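Home / Guides / Stonitz Player Manual

Section 4: Linking Your Account and Claiming Costumes
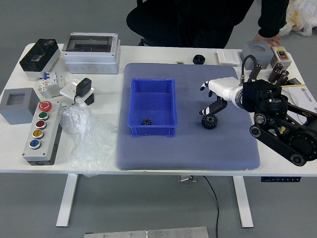

You need a linked Zanine account before any costume can be moved between devices. Guest saves stay on the device where they were made.

Before you start
Update the game to the latest version and leave 503 MB of free space for the costume pack.

1. From the title screen, open Settings and choose Account.
2. Select Link Zanine Account and type in your email address.
3. Enter the code from the email. Codes are case sensitive.
4. Load your save and go to the tailor in Mumlow. The tailor appears after you finish Chapter 2.
5. Open the Costumes tab and pick an outfit. Standard outfits cost 100 Pons each. The full summer set costs 1,075 Pons.
6. Hold the confirm button until the ring fills.
7. Save at any inn before you quit.

Note: Costumes change looks only. Armor and stats stay the same — check the Gear tab if a number seems off.

Note: Pons earned in co-op are paid out when the host ends the session.

Caution: Linking overwrites any cloud save already stored on that Zanine account. Copy the old save to a local slot first.

Caution: Do not close the game while the save icon is showing.

If a costume is missing
Return to the title screen and choose Restore Purchases. If it still does not show up, send your player ID to support from the Help menu.

Section updated 2021-07-17 by Nhi Triệu

Next: Section 5, Co-op Sessions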